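Speaker notes: Small countries, foreign pressure, and the Zastomley press law

Slide 1. Title. Thank the hosts. Mention that slides will be shared after the talk.

Slide 2. Background. In April the Zastomley parliament passed a law requiring news outlets to register each year. Outlets with more than 12 staff need a government permit. Read the wording aloud, slowly.

Slide 3. Who was hit. 300 outlets applied. 279 got a permit. The rest include the two largest papers in Nakden, both critical of the ruling party. Pause here.

Slide 4. Outside response. Three neighbors sent letters of protest. Fultdale cut its aid and closed its cultural office. My view is that the letters did more good than the cut. The office was where reporters met visiting editors, and it was hard to replace.

Slide 5. The Farina fund. Pays legal fees for reporters in court. Small grants, quick decisions, no publicity. The first round went to local radio. Skip the budget table if time is short.

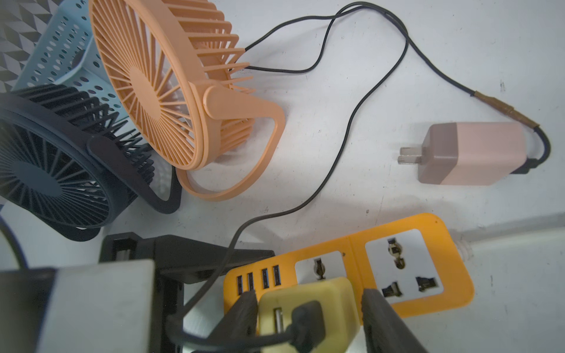
Slide 6. Questions I usually get.

Does outside money make reporters look like foreign agents?
It can, and the government says so every week. Most of the reporters I spoke to would still take the legal help, as long as they decide when to talk about it.

Slide 7. What to ask for. Write to your own representative about visas for reporters under threat. Sign-up sheet is by the door, and the petition needs 1000 names before the fall session.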